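Storeperson and Dispatch Hand, Skokgate Warehouse

2021-11-17
By Evaristo Tovar

Gutby supplies fittings, fasteners and small hardware to plumbers, cabinetmakers and farm suppliers. We are looking for a full-time storeperson to join the day shift at our Skokgate warehouse.
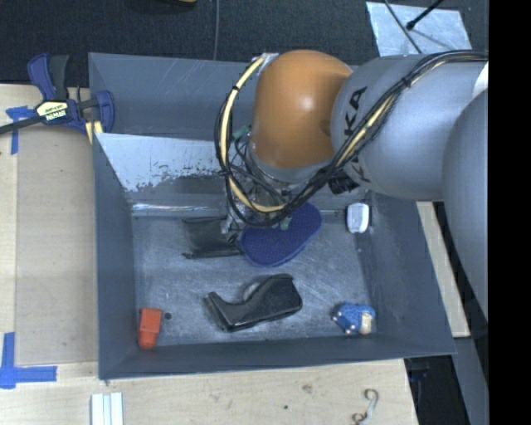 The job is permanent after a probation period and reports to me as warehouse supervisor. There are 28 people on site, and the storeperson works mostly with the dispatch team and the two drivers who do the local run. The position has come up after a move to the purchasing office, so there will be a proper handover in the first fortnight.

What you will be doing

Most of the day is picking and packing. Orders come through from the sales desk and are printed at the dispatch bench. You collect the stock, check it against the docket, pack it, label it and put it in the right bay for pickup. The Meléndez courier comes at 2.30 pm and does not wait, so the country orders are always done first.

When a delivery arrives you will help unload it, count it in and put it away. We get one large delivery a week from Gostex, usually early, and smaller ones on the other days. Anything short or damaged gets written on the delivery note before the driver leaves, and a copy goes to purchasing.

You will also do part of the rolling stocktake. The warehouse is divided into sections and each person looks after their own. A full count happens every April over a weekend, and everyone in the warehouse is expected to work at least one of those two days. It is paid at overtime rates.

Other regular jobs are sweeping the aisles, breaking down cartons, serving trade customers at the pickup counter when it is busy, and answering the dispatch phone.

What we need from you

You must be able to read a docket and match part numbers accurately. A lot of our stock looks alike and differs by one digit in the code. You should be comfortable on your feet for most of a shift and able to lift cartons up to 20 kg. Heavier items are moved with a pallet jack or forklift.

You need to be able to start at 7 am. There is no bus to Skokgate at that hour, so please think about how you would get here before you apply. There is free parking behind the building.

A current forklift licence is preferred. If you don't have one and everything else fits, we will pay for the course once you have finished probation. Experience in a warehouse, trade counter or hardware shop is useful. We have also taken on people from kitchens, nurseries and shearing sheds who have done well.

Basic computer skills are enough. The stock system is old and takes a week or two to learn.

Hours and pay

Monday to Friday, 7 am to 3.30 pm, with a half-hour unpaid lunch and a paid morning break. Overtime is offered in the lead-up to Christmas and at stocktake. It is optional apart from the April weekend mentioned above.

Pay depends on experience and whether you hold a forklift licence, and we will give you a figure at the interview. Super is paid on top. You get four weeks of annual leave, and the warehouse closes between Christmas and New Year, which comes out of that leave. Work shirts, gloves and hi-vis are supplied. Boots are reimbursed up to $300 a year on presentation of a receipt.

How to apply

Send a resume and a short note saying why you want the job and when you could start. Half a page is plenty. Please include the names of two people we can ring, at least one of whom has supervised you at work. We won't contact them until after the interview.

Put reference 534 on your application. You can email it to the Gutby office or hand it in at the pickup counter in an envelope marked for my attention. Applications are read as they come in and we may fill the position early.

Interviews will be held on site and take half an hour, followed by a walk through the warehouse. Wear closed shoes or you will not be able to go past the yellow line. If you need an interview outside work hours, say so in your note and we can arrange a time after 4 pm.

Everyone who applies will get a reply. No recruitment agencies, please.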